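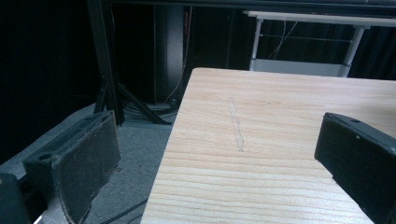
Protokoll der Besprechung „Handgreifer-Set Gamari“
Ort: Ivton, Besprechungsraum im Erdgeschoss
Beginn: 9.30 Uhr
Leitung: Margareta Avram
Anwesend: Werkstatt, Einkauf, Softwaregruppe, Arbeitssicherheit
Entschuldigt: Vertrieb

TOP 1: Protokoll der letzten Sitzung
Das Protokoll wird mit einer Änderung angenommen. Unter „Leihgeräte“ muss es heißen, dass die Transportkosten für den Rückversand bei Lorkitz liegen und nicht bei uns.

TOP 2: Stand der Erprobung
Die Werkstatt berichtet über das Leihgerät. Das Set besteht aus dem Handgriff mit zwei Greiferfingern, der Kamera, dem Akku, einer Ladestation und der Aufnahmesoftware Swati. Bisher wurden 876 Aufnahmen gemacht, der größte Teil davon mit Holzteilen: Bretter aufnehmen, drehen, anlegen, wieder ablegen. Davon waren 36 Aufnahmen nicht verwendbar. In den meisten dieser Fälle hat die Software die Stellung der Finger verloren, wenn der Griff schnell gedreht wurde.

Bei Brettern mit glatter Oberfläche hält der Greifer gut. Bei sägerauen Stücken setzt sich Staub auf den Greifflächen ab, der Halt lässt dann merklich nach. Abwischen mit einem trockenen Tuch genügt. Lorkitz empfiehlt in der Anleitung ein Reinigungsmittel, das wir nicht im Haus haben.

Die Softwaregruppe merkt an, dass die Kratzer auf den Greifflächen für die Auswertung keine Rolle spielen. Für die Lebensdauer schon. Laut Angebot sind die Beläge Verschleißteile und nicht von der Gewährleistung erfasst. Der Einkauf soll den Preis für Ersatzbeläge einzeln anfragen, im Angebot stehen sie nur als Paket mit den kompletten Fingern.

TOP 3: Handhabung
Das Gewicht wird unterschiedlich beurteilt. Zwei Kollegen aus der Werkstatt kommen damit einen halben Vormittag lang zurecht, eine Kollegin hatte nach 30 Minuten Beschwerden im Handgelenk. Die Arbeitssicherheit schlägt vor, den Einsatz am Stück auf 30 Minuten zu begrenzen und danach zu wechseln. Dem wird zugestimmt. Die Regelung gilt ab sofort auch für die laufende Erprobung.

Der Auslöser sitzt für kleine Hände zu weit vorn. Lorkitz hat auf Anfrage einen kürzeren Hebel in Aussicht gestellt, einen Termin gibt es dafür nicht.

Kabel am Aufnahmeplatz: Die Arbeitssicherheit verlangt, dass Leitungen am Boden im Laufbereich abgedeckt oder hochgelegt werden. Das betrifft alle Plätze. Die Werkstatt bestellt Kabelbrücken.

TOP 4: Angebot Lorkitz
Margareta Avram stellt die beiden Varianten vor.

Variante A: Kauf von zwei Sets, Software Swati als Jahreslizenz, Einweisung vor Ort einen Tag.
Variante B: Miete über 11 Monate, Software enthalten, Austausch defekter Teile innerhalb einer Woche, danach Übernahme möglich. Die gezahlte Miete wird zur Hälfte angerechnet.

Der Einkauf hält Variante A für günstiger, sofern die Sets länger als zwei Jahre genutzt werden. Die Softwaregruppe spricht sich für Variante B aus. Das Exportformat von Swati ist nicht vollständig dokumentiert, und ob wir die Daten ohne die Software von Lorkitz weiterverwenden können, ist offen. Bei einer Jahreslizenz müsste das vorher schriftlich geklärt sein.

Die Werkstatt fragt nach breiteren Fingern für Plattenware. Solche gibt es nach Auskunft von Lorkitz für Gamari derzeit nicht. Eigene Finger anzubauen ist erlaubt, die Kalibrierung muss dann neu gemacht werden – das dauerte beim Leihgerät knapp eine Stunde.

Beschluss: Variante B wird weiterverfolgt. Die Bestellung erfolgt erst, wenn die Auskunft zum Exportformat vorliegt. Eine Enthaltung (Einkauf).

TOP 5: Verlängerung der Leihe
Das Leihgerät sollte Ende Juni zurückgehen. Lorkitz hat mündlich einer Verlängerung um vier Wochen zugestimmt. Margareta Avram lässt sich das schriftlich bestätigen. Die Werkstatt nutzt die Zeit für Versuche mit beschichteten Platten und mit Leisten, die bisher kaum vorkamen.

TOP 6: Verschiedenes
– Der zweite Akku lädt nicht mehr voll. Wird an Lorkitz gemeldet.
– Die Dateinamen der Aufnahmen sollen künftig das Material enthalten. Die Softwaregruppe verschickt eine Vorlage.
– Der Koffer des Sets bleibt abends im verschlossenen Schrank der Werkstatt.

Aufgaben
Ersatzbeläge einzeln anfragen: Einkauf
Schriftliche Auskunft zum Exportformat: Softwaregruppe
Bestätigung der verlängerten Leihe: Margareta Avram
Kabelbrücken bestellen: Werkstatt
Aushang zur Einsatzdauer: Arbeitssicherheit

Ende der Besprechung: 10.50 Uhr
Der nächste Termin wird nach Eingang der Antwort von Lorkitz per Mail abgestimmt.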